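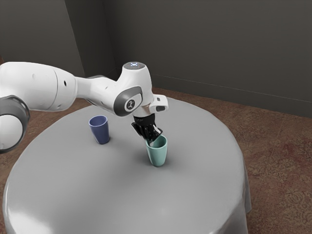 A white robotic arm over a round table with a light gray tablecloth.

Hiswood council loses its majority, keeps its budget

The governing alliance in Hiswood lost 2 members on June 3, 2019, which leaves it with 16 of 29 seats on paper and fewer whenever the Strachan ward delegation is in a mood. The pair will sit as independents, and say they remain loyal to the program they voted against in November.

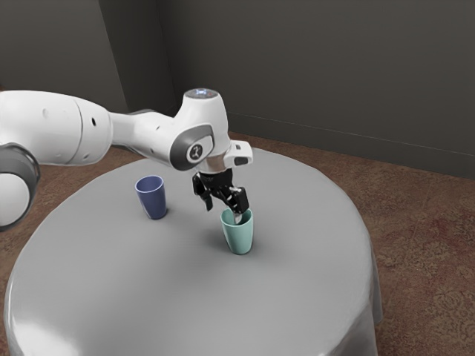 The arm and two plastic cups on the table.

Their complaint is the Skellgate bypass, a road that has so far produced 148 pages of minutes and no asphalt. The alliance called the departures regrettable — then moved on to parking fees, which passed.

The opposition wants an early election. It wanted one last year, too, and the year before that. The next session opens with a vote on the bypass timetable.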